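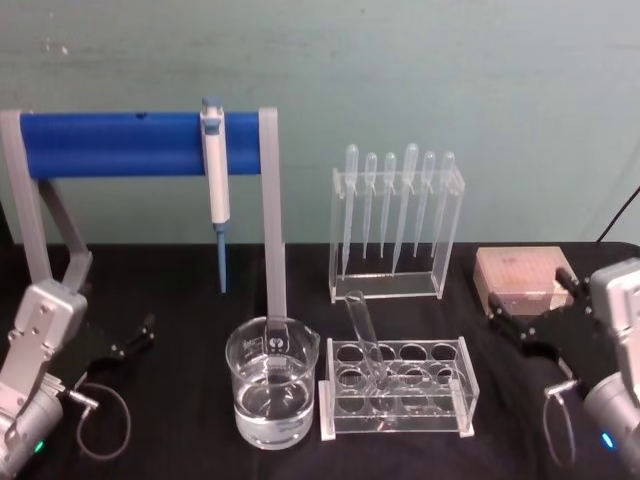 Shiuli Munshi wants to know if she can stop putting her own glassware away by Christmas. She left that under my last post, and went on to say that every video she watches shows a machine folding a towel or loading a dishwasher, and every kitchen and workroom she walks into still has a person doing it, so which is it?

Well, Shiuli, it's both, and I'm sorry that isn't a snappier answer! Some chores are very nearly there and some look easy and are miles off, and the only way I know to tell them apart is to sit down with one particular chore and test it properly. You don't need to be an engineer for this. You need a chore, some patience, a notebook, and an arm or two to try it on (a training center or a rental shop will often let you have an afternoon if you ask nicely). I've written down how I go about it, using the chore I know best, which is putting a test tube into a rack. It's a cousin of putting cutlery in a drainer or drill bits in a block, so please don't leave if you've never set foot in a lab.

Step 1. Write the chore down as one sentence

"Tidy the bench" is no good. Neither is "do the dishes." Try "pick up one tube and stand it upright in any free hole." If your sentence has an "and then" in it, you probably have two chores, and I'd test them separately to begin with. My first try at this ran to most of a page, and I had to be talked down from it over coffee.

Step 2. Do it yourself, slowly

Really slowly, and say out loud what your hands are up to. I had put tubes in racks for years before I noticed that I don't aim for the hole at all. I aim near it, feel the bottom of the tube touch the plastic, and let it slide over until it drops. That little bit of feeling around is the hard part for a machine. A gripper with two fingers can hold a tube quite nicely, but it may have very little sense of what the far end of the tube is touching.

Write down every spot where you used touch and every spot where you used your eyes. Then go back over the list and mark the places where you did both at once, and keep that page, you'll want it in Step 5.

Step 3. Set the table the way it really is

It's so tempting to clear everything off. Leave the neighbors in! If there's normally a beaker of water next to the rack, there should be a beaker of water next to the rack. A clean, empty table tells you about clean, empty tables.

See-through things deserve a mention all to themselves. Glass and clear plastic are a trial for cameras, and a clear tube in front of a clear rack is about as unkind as it gets. If your chore is drinking glasses, you'll have the same trouble at home. Try the chore once with the real item and once with something solid-colored of the same shape, and compare.
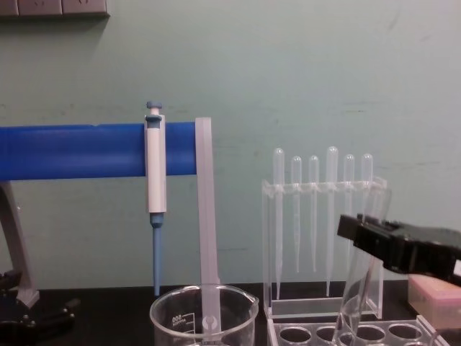
Lighting belongs in this step too. Run a few tries at the hour the chore usually gets done, even if that means four on a December afternoon with the lamps on. Wojciech Tokarz once sent me a lovely set of results from the Karabulut workshop, all taken before lunch, and by evening the same arm was reaching for reflections.

Step 4. Decide what counts before you start

I use three marks in the notebook:

Done: the item is where it should be, and I didn't touch anything.
Helped: it got there, but I nudged, caught, or straightened something.
Missed: dropped, knocked over, wedged, or given up on.

Be strict about Helped. It's very easy to reach in and steady a wobbly rack without thinking, and then to write Done, because you're rooting for the thing by then.

Step 5. Run it enough times

Ten tries will only tell you how your morning went. My own page for the tube chore has 54 tries on it, which I did over one long Thursday, with the tube starting from a different place each time. Most of the Missed marks happened in the last half inch, where the tube had to find the hole, and very few came from picking it up. Go back to the list from Step 2 and see if your misses land on the same spots where you marked touch. Mine did, nearly all of them.

Step 6. Change one thing and go again

Sometimes the chore can be made easier without anyone touching the robot. A rack with a funnel-shaped opening, a heavier base, or a mat that doesn't slide will do a surprising amount. Bożena Rutkowska at Stalis priced a fancier gripper at $2,360 and then tried weighing the rack down first, and she never did order the gripper.

So, is it ready?

For tubes in a rack, on my bench, I'd call it ready with a person in the room. I wouldn't leave it alone overnight. For a household sink, with wet plates and a fork hiding under the suds, I'd say not yet, and I'd be wary of anyone who has only shown you one good take. For a shop floor where the same part arrives in the same tray all day long, quite possibly yes, and you may find it's been done already in the building next door.

If you try this at home or at work, send me your sentence from Step 1 along with your tally of Done, Helped, and Missed. Sock drawers especially welcome. Shiuli, keep your dish towel handy through the spring at least.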